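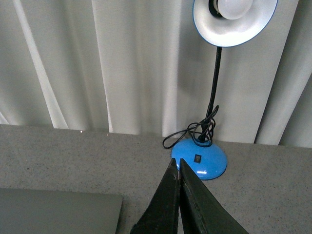

*Radek Kováčik and Inese Kalniņš*
*Supervisor: Dorothy Ellwood*
*Second-year project report, Building Services, 29 March 2023*

# Evening electricity use in student rooms at Skov Hall

## 1. Background

Skov Hall is a student residence in Stadulville with electric room heating and shared kitchens. The hall pays one bill for the whole building, and residents pay a fixed rent that includes power. The accommodation office asked the department how much of the evening load comes from the rooms and how much from the kitchens and corridors. Earlier work by Walter Ñahui covered the kitchens only. This report covers the rooms.

Heating is on a separate circuit with its own meter and was left out. What remains is lighting and whatever residents plug in: desk lamps, laptops, chargers, kettles, hair dryers, small fridges and fan heaters, the last of which are against the rules of the hall.

## 2. Method

Four rooms on the second floor were metered during January. All four face the car park and have the same floor plan. Each room has one ceiling fitting and two double sockets, one beside the bed and one behind the desk. A plug-in energy meter was placed at each socket in use. The ceiling light could not be metered this way, so its use was estimated from a light logger taped to the top of the wardrobe.

The meters store one reading a minute. Readings between 17:00 and midnight were kept and the rest discarded. After gaps were removed, 864 hours of socket readings were left across all meters.

Residents filled in a short diary sheet each evening, noting when they were in the room and which items they used. The sheet went through two versions. The first asked for times to the nearest five minutes and was mostly returned blank. The second used half-hour boxes and was filled in much more often.

Before fitting, the meters were checked against a bench meter in the Havero laboratory using a resistive load. Agreement was good above 20 W. Below that the plug-in meters read low, and one of them showed zero for a phone charger that the bench meter could see clearly. No correction was applied.

## 3. Results

### 3.1 Lighting

Desk lighting was a very small part of the load in every room. Residents who worked at the desk tended to leave the ceiling light on as well, so the desk lamp added to the lighting load and did not replace it. In Room C the ceiling light was hardly used after 20:00 and the lamp was the only source until the resident went to bed.

Curtains were recorded in the diary because the car park has floodlights. Two residents kept them shut all day and used electric light from the time they got up. This falls outside the evening period and does not appear in the totals.

### 3.2 Heating appliances

The largest single peak was 1,740 W, in Room B, and lasted a little over three minutes. The diary gives a kettle for that half hour. Kettle peaks are high but short, and their share of the energy is modest.

Room D shows a different pattern: a steady load of up to 400 W above the background, often for more than an hour. The diary has nothing against these periods. We did not ask the resident about it, as the consent form said that readings would not be used to check on the rules.

### 3.3 Standby

Standby load was present in all rooms. The small fridge in Room A accounts for most of that room's background and cycles regularly through the evening.

## 4. Discussion

The evening load in these rooms is set by heating appliances. Changing lamps would save very little. The hall has already been offered low-energy lamps by a supplier in Drillarville, and on these readings we would not expect the change to be visible on the bill.

The sample is small and all on one side of the building. January is also the coldest month of term, which probably raises the kettle use and the unexplained load in Room D. The light logger in Room A slipped behind the wardrobe in the second week and its later readings were not used.

## 5. Further work

Aivar Raudsepp has agreed to lend the department a clamp meter for the floor distribution board. This would give the ceiling lighting directly and would let the socket totals be checked against the circuit. Rooms on the north side should be included. The meters should be replaced with a type that reads properly below 20 W.

The readings and blank diary sheets are held by the department office. Completed diary sheets will be shredded once the project has been marked.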